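Parking lot giveaway clears out old Dirner store fixtures

Shelving, display panels and other leftovers from the former Dirner housewares store went to new owners on Saturday, when the building's landlord opened the lot on Kokkinos Street for a free pickup.

The pickup started at 9 a.m. and was supposed to run until 2 p.m. Most of the larger pieces were spoken for well before noon. More than 100 people had signed up in advance, and the lot was closed to parking for the whole day so that cars could pull in from the alley and leave by the front.

Dirner closed in January after the company decided not to renew its lease. It left most of the interior behind, including wall shelving, two checkout counters, perforated metal panels and the curved white sheets that lined the window displays. The new tenant, a fabric store called Satine, has its own fixtures and asked for the space to be empty before work on the floor begins in April.

Apolinar Villaseñor, who manages the building, said a hauling company had quoted him $400 for each truckload going to the landfill. He put a notice in the window instead and started a sign-up sheet.

"I figured we would get rid of a few shelves," Villaseñor said. "Then the phone started ringing."

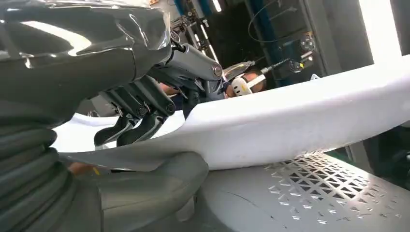
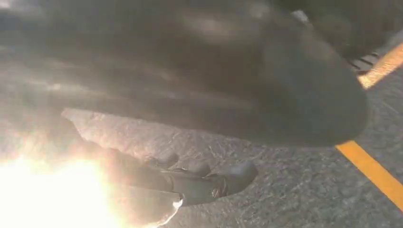 The perforated metal went quickly. Several people said they wanted it for tool storage in a garage or basement. The shelving was popular too, although the longest units had to be taken apart before they would fit in anything smaller than a van. Villaseñor had set out a box of wrenches and asked people to put the bolts in a bag and tape it to the shelf.

The white sheets were harder to place. They were made to follow the curve of the window bays and do not flatten out well, and some are longer than a pickup bed. Villaseñor said he was ready to pay for one load of them to be hauled away.

Levente Jakab took most of them. Jakab runs the stage crew for a community theater on the east side of town and plans to use the sheets as a backdrop for the spring show, with lights aimed at them from the floor. He made three trips with a borrowed trailer.

"We usually hang bedsheets and iron them," Jakab said. "They never come out smooth. I would rather store something awkward than do all that ironing again."

Jakab said the theater would keep the pieces that work and offer the others to local schools. He does not have space for all of them through the summer.

The checkout counters were not part of the giveaway. One has been sold to a garden center, and the other will stay in the building until Satine decides whether to use it. A few boxes of light fittings were also held back, as the wiring has to be checked first.

Anyone who signed up and could not come on Saturday can still call the building office about the remaining shelf brackets and short boards. They are being kept in the storage room behind the loading door, and pickup is by appointment on weekday mornings. Large vehicles should use the alley entrance - the front gate will be locked again while the curb is being repaired.

Parking in the lot is back to normal. Satine has not announced an opening date.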